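Reading time: 5 min

Section 5. Stickers, handles and loose parts

By this point the two cabinets should be upright, joined and standing where you want them. If the fridge cabinet still rocks, go back to Section 4. The printed leaflet says the carpet will "take up the difference." Mine never did, and Yaa Gbeho, who has put together more of these than I have, got the same result in her classroom at Bradurgate. A folded piece of card under the low corner does take up the difference.

These steps replace pages 9 to 12 of the Flastulus leaflet. The leaflet puts the stickers last and calls them optional. I would put them before the handles, and I am not sure what "optional" is supposed to mean when there are marks on the door showing where they go.

You will need: a screwdriver (the one in the bag is soft and will round off), a dry cloth, a pencil, a ruler, and an old plastic card for smoothing.

5.1 Door stickers

1. Wipe both fridge doors with a dry cloth. The leaflet recommends a damp one. Painted wood holds a film of water longer than you would think, and the adhesive doesn't like it.

2. Lay the shopping list sticker against the upper door with the backing still on. Mark the two top corners lightly in pencil. Check them with the ruler and not by eye.

3. Peel back the top inch only, press it down on the marks, then pull the rest of the backing away slowly while you smooth downward with the card.

4. Do the same with the ice and water dispenser sticker on the lower door. Keep it clear of the handle holes.

Note: The leaflet claims the stickers can be lifted and moved "again and again." I got one move out of the first and none out of the second, which brought a flake of paint with it. Treat them as permanent.

Note: Whether the writing lines on the shopping list can be wiped clean depends on what you write with. The seller says any chalk pen. Try yours on a corner first and leave it overnight before you believe it.

5.2 Handles

1. Push the screws through from the inside of the door and start them by hand. The longer gold handle goes on the upper door and the shorter one on the lower. Both stand upright, near the edge of the door.

2. Tighten each screw a little at a time, going back and forth between the ends.

3. Open and close the door a few times and tighten again.

Caution: Do not use a power driver. The holes are drilled straight into wood with no insert, and a stripped hole means wood glue, a matchstick and a lost evening.

Caution: The handles are described as "metal look." Read that as you please, but don't let anyone lift the cabinet by them.

5.3 Shelves and backsplash

1. Slide the backsplash panel in behind the counter before the shelf screws are fully tight. The leaflet has this the other way around, and in that order it does not fit.

2. Check that the pattern is the right way up. With geometric shapes this is harder than it sounds, so go by the small hanging utensils, which should hang down.

3. Tighten the shelf screws and stand the plates on the open shelf.

Caution: The shelf is meant for toy dishes. The box gives a weight limit, the leaflet gives a different one, and I would not trust the higher of the two.

5.4 Sink and stovetop

1. Drop the sink basin into its opening. It should sit flush. If one side stands proud, look for a ridge of dried paint on the rim of the cutout and sand it off.

2. Fix the knob near the front right corner of the counter. Finger-tight is enough.

3. Put a pot on the burner and a container in the sink and see that each sits flat. Kwaku Akolgo found with his that the pot sat level only after he had tightened the counter screws from underneath.
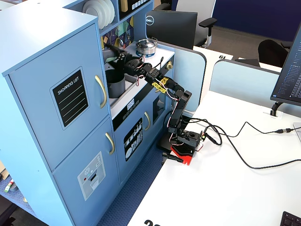
Can the sink hold real water?

It can hold a little for a short while, but I wouldn't make a habit of it. The basin isn't sealed to the counter, so anything that splashes over the rim runs down onto the painted edge of the cutout, where the finish is thinnest. Dry pasta or buttons pour nearly as well.

5.5 First check after use

1. After two weeks, go over every screw again. Expect the upper door handle to be loose – mine was, and so was Yaa's.

2. Press down any sticker corners that have begun to lift. If a corner keeps lifting, a dot of paper glue on a toothpick holds it better than tape.

3. Look along the bottom of the fridge cabinet where it meets the floor. Vacuum cleaners chip the paint there first.

The leaflet promises "years of play with no maintenance." I have no way to check the years. The maintenance takes around 5 minutes.

Spare screws are part 1176 and the handle set is part 2880. Order both by number, as the pictures on the order form are swapped. Go on to Section 6 for the oven door.

Related
Section 4. Joining and leveling the cabinets
Section 6. Oven door and hinge
Touching up chipped paint on toy furniture
Wasier play shelf: set-up notes
Storing toy dishes in a small room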